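Ticket 26-500 : plateau en érable, joint de collage ouvert et léger gauchissement
Catégorie : mobilier d'atelier / plans de travail
Site : Muradville, salle Han
Ouvert par : Xinyi Lu
Assigné à : Muchen Du
Priorité : moyenne
État : résolu, sous surveillance

Symptôme

Le plateau en lamellé-collé posé sur la table perforée ne porte plus à plat. Jeu mesuré au coin arrière droit : 0,8 mm à la cale d'épaisseur. Un joint entre deux lames s'est ouvert sur 9 cm à partir du chant arrière. L'ongle accroche au passage. Les petites pièces à base étroite basculent quand on les pose à cheval sur le joint, ce qui gêne les exercices de tri et d'alignement.

Relevé initial (Xinyi Lu)

Vis avant serrées à fond, sans rondelle. Face supérieure huilée en août, face inférieure laissée brute. Hygromètre de la salle : 26 % d'humidité relative le matin, chauffage en marche. Pas de choc signalé.

Action 1

Desserrage complet, plateau retourné sur deux tasseaux pendant une nuit. Le jeu passe de 0,8 à 0,5 mm. Remontage, retour à 0,8 mm dans la journée. Cause probable : échange d'humidité dissymétrique entre les deux faces, aggravé par un bridage qui empêche le bois de travailler en largeur.

Action 2

Dépose du plateau. Injection de colle vinylique dans le joint ouvert, à la seringue, serre-joints en travers avec martyrs. Temps de serrage : 8 heures. Excédent retiré au racloir après prise, ponçage local au grain 180 puis 240, dans le sens du fil. Huile Kusurex sur les deux faces et les quatre chants, deux couches, essuyage entre les couches.

Action 3

Contrôle de la table seule, à la règle de 500 mm, dans les deux diagonales : aucun défaut. La table est donc hors de cause. Repose du plateau, vis serrées à la main puis un quart de tour. Les pièces de géométrie sont reposées par petits groupes, pour vérifier la stabilité sur plusieurs zones de la surface. 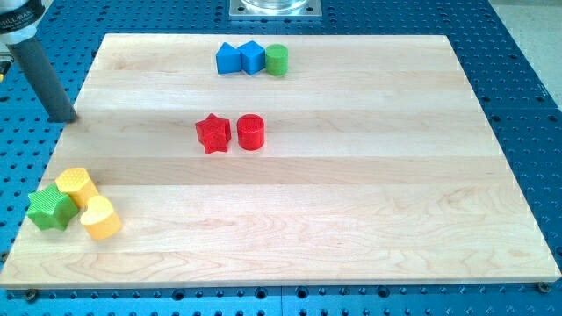
Zhuoran Duan : même panne à Statamville sur un plateau de largeur comparable. Le recollage a tenu, mais le joint voisin s'est ouvert l'hiver suivant. Les vis bloquaient le bois dans le sens de la largeur. Nous avons fini par percer des trous oblongs et intercaler des rondelles nylon. À faire avant la prochaine saison de chauffe si vos perçages sont ronds.

Réponse de Muchen Du : perçages ronds, confirmé. Le diamètre laisse 0,3 mm de liberté, insuffisant. Trous oblongs à prévoir, grand axe perpendiculaire au fil. Rondelles nylon en commande.

Question complémentaire de Zhuoran Duan : avez-vous huilé les bois de bout avec le reste ? Chez nous ils buvaient trois fois plus que les faces.

Muchen Du : oui, une couche supplémentaire ajoutée sur ces deux chants après lecture du message.

Mesures après intervention

Jeu au coin arrière droit : inférieur à 0,1 mm, la cale la plus fine ne passe pas. Joint recollé : pas d'accroche à l'ongle. Bascule des pièces : non reproduite.

Reste à faire

Ovalisation des perçages à la réception des rondelles (Primo De Luca). Relevé d'humidité hebdomadaire, à noter sur la fiche de la salle. Ne pas nettoyer le plateau à l'éponge mouillée, chiffon sec ou à peine humide uniquement. Ticket à rouvrir si le jeu dépasse 0,3 mm.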